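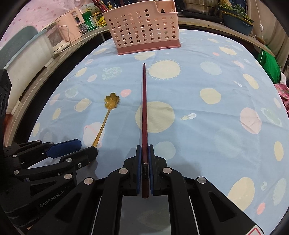 ## Cómo comparar pinzas de mano con cubiertos sin engañarse

Desconfío de las demos de agarre con cubos de espuma. Un cubo lo coge cualquiera. Para decidir entre dos pinzas, o entre dos juegos de almohadillas, prefiero un palillo: fino, se estrecha hacia la punta y perdona muy poco. Esta es la prueba que uso en casa, sobre la mesa de comer y con su mantel.

### Qué hace falta

- La pinza de mano que quieras evaluar (la mía lleva una almohadilla azul en cada mordaza).
- Un palillo o utensilio parecido.
- Una cuchara de mango delgado.
- Una cesta de plástico como destino.
- Papel y lápiz. La hoja de cálculo puede esperar.

El mantel se queda puesto, con arrugas y todo. Oona Keskinen insiste en que así se mete ruido en la medida. Tiene razón, pero una mesa de laboratorio lisa mide un problema que yo no tengo.

### Paso 1. Agarre por el extremo grueso

Cierra las mordazas cerca del extremo grueso y deja que asome un poco por detrás. La punta debe mirar hacia delante, sin desviarse a un lado. Si el palillo gira al cerrar, abre y repite. Anótalo como fallo aunque a la segunda salga bien; aquí es donde casi todas las comparativas hacen trampa.

### Paso 2. Empujón lateral

Con el palillo sujeto, toca la punta con un dedo, primero hacia un lado y luego hacia el otro. Me interesa si pivota entre las almohadillas. En la ficha de Clerner, la «adherencia superior» aparece sin decir con qué objeto se probó, así que no la tengo en cuenta.

### Paso 3. La cuchara

Repite con la cuchara apoyada en diagonal sobre la tela. Lo brillante suele dar más guerra. Intenta cogerla por el mango, nunca por la parte ancha. Si la mordaza pellizca el mantel, cuenta como fallo.

### Paso 4. Traslado

Lleva cada objeto hasta la cesta y suéltalo dentro. Haz tres series por pinza y alterna el orden, o acabarás midiendo tu propia práctica. Eino Oksanen hizo todas las de una pinza seguidas y luego todas las de la otra; ganó la segunda, claro.

### Lo que no demuestra

Una pinza de mano la mueve una persona, y la muñeca corrige muchísimo. Que funcione así no garantiza nada una vez montada en un brazo. Tampoco dice cómo envejecen las almohadillas. Para eso habría que repetirlo todo con las mismas gomas ya gastadas, y todavía no lo he hecho.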